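机の上の小物、仕分けギャラリー

こんにちは!また片づけのページです。前回の台所の引き出し編にたくさん感想をいただいて、うれしくなって調子に乗って、今回は机まわりの小物をやることにしました。ペンとか、薬とか、何かのおまけとか、小袋に入ったままの替えボタンとか、そういう「捨てるほどじゃないけど住所がない」ものたちです。うちではこれを全部まとめて「住所不定組」と呼んでいます(夫には不評)。

数えたら住所不定組は全部で535個ありました。夕方から始めて、数え終わったのが夜の9時過ぎ。輪ゴムも1本ずつ数えたので、だいぶ水増しされています。輪ゴムは反則だったかな。

写真を先に見たい方もいると思うのですが、その前にちょっとだけ仕切りの話をさせてください。私は長いこと、浅い箱に平らに並べる派でした。ぱっと見はきれいなんですよ、浅い箱。でも一週間もすると上に何か置いちゃうんです。郵便物とか、読みかけの本とか。そうすると箱の中身はもう見えないし、見えないものは無いのと同じなので、同じ色のペンをまた買ってしまう。うちには緑のマーカーが3本あって、誰も緑のマーカーを使いません。

そこで今回は、背の高い仕切りが並んだタイプのオーガナイザーです。立てて入れる式。色がピーチオレンジっぽくて、机の上がぐっと明るくなります。最初は白か透明のほうが無難かなと迷ったんですが、こういうものは目に入ってなんぼですよね。

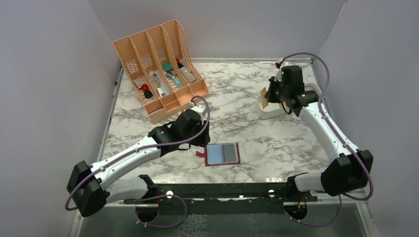
仕分けの途中。いちばん左に赤いキャップの小さなボトル、その隣の仕切りに透明の小袋。

左端のボトルの横に、薄いカードみたいな平たいものが寄りかかっているのがわかるでしょうか。こういう平たいものは、単独で入れると倒れたり奥に沈んだりして迷子になりがちなので、ボトルと相部屋にするのがおすすめです。ボトル側も支えができて落ち着くし、いいコンビだと思います。

透明の小袋は、袋から出すか出さないかでいつも悩みます。出したほうが場所はとらないんですけど、私は出さない派です。出した瞬間に「これ何の部品だっけ?」になるんですよね……。過去に982円も出して買ったネジのセット、袋から出して缶に入れたせいで、どれがどの棚のネジなのか永遠にわからなくなりました。あれは本当に悔しかった。袋のままなら少なくとも仲間同士は一緒にいてくれます。

側面がひし形の網目になっているのも気に入っています。横からも中の様子がちらっと見えるし、見た目も重くなりすぎません。ただ細かいもの、たとえばクリップや画びょうをそのまま入れるのは私はやめておきました。小さいものは何かの袋か空き箱に入れてから、が安心です。

置き方は、机に対してまっすぐより少し斜めが好きです。開いているほうを自分の座る側に向けておくと、手を伸ばしたときに中まで見えます。まっすぐ置くと写真ではきちんとして見えるんですけどね、使うのは毎日ですから、手が届きやすいほうに一票です。あと天板が白いマーブル柄だと、色のある収納がよく映えますね!グレーの筋が入った柄なので真っ白より気楽だし、これは机を選ぶときの参考にもなりそう。

ここから先は、入れる順番のメモです。きれいな文章にする元気がなかったので、作業しながら書いたまま載せます。

・最初に背の高いものから。ボトル、スティックのり、はさみ。
・次に平たいもの。カード、付せん、小さい説明書。背の高いものに寄りかからせる。
・袋ものは1つの仕切りに2袋まで。3袋目を入れると前の袋が見えなくなる。
・仕切りを全部埋めない。最後の1か所は空けておく(月曜の私のために)。
・輪ゴムは別の場所で。数えなくてよし。

「月曜の私のために」というのは、月曜がいちばん机に物が増える日だからです。週末のレシートやら、ポケットから出てきた飴やら、とりあえず置きたいものがどっと来ます。空きの仕切りが1つあると、とりあえずそこに立てておけるので、机の面が荒れません。

前回コメントをくださった川口勝さん(Masaru Kawaguchiのお名前で書き込んでくださった方です)から、「薬の小瓶と文房具を一緒にするのはどうなんですか」というご質問がありました。ごもっとも!うちの場合、飲み薬は台所の棚と決めていて、机のオーガナイザーには入れません。机に置くのは修正液とか補充インクとか、机でしか使わないものだけにしています。小さいお子さんのいるおうちは、液体ものは高い場所が安心かと思います。

もう一つよくいただくのが、「結局、仕切りはいくつあればいいの?」というご質問。これは本当に家によるんですが、買う前に空き箱でためしてみてください。お菓子の箱を立てて並べて、テープで留めるだけ。2週間使ってみて、いつも空っぽの箱が出てきたらそのぶん減らせばいいし、あふれるなら足せばいい。私は最初に欲張って大きいのを買って、半分が飴の部屋になったことがあります。おいしかったですけど。

そんなわけで、住所不定組の引っ越しはまだ途中です。緑のマーカーは3本とも、ほしいという方がいたら差し上げます。次は玄関の棚をやろうと思っているので、鍵の置き場所に困っている方、どんなふうにしているかコメント欄で教えてください。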